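Vadelby two-arm bench cell — setup and care

I've had one of these cells running since July, so most of what's on this page is what I tell people when they ring up before ordering. You get two white arms, a pair of black mounting plates and the aluminium rail they bolt onto. The lot goes together in an afternoon if you've got a mate to hold the second arm while you do up the bolts!

Start with the rail. Get it level, snug the plates down, then go back over every bolt once both arms are on (I do mine again after 16 hours of running). Leave plenty of slack in the wires at each base — Arturo Cocco pulled one clean out on his first day and had to wait 13 days for a new lead.
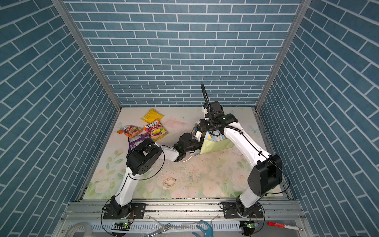 Cleaning is the bit people skip. Crumbs and dust love the top groove of the rail, and a dry paintbrush gets them out better than any cloth I've tried. I lift the mat and shake it outside every two weeks, more often if we've been packing lollies. Check the wrist cables while you're in there, and if one's rubbing, re-tie it with the elbow fully bent.

Spare mats come in packs of three. For leads and plates ask for Jean Munro at Illent, she knows the cell inside out.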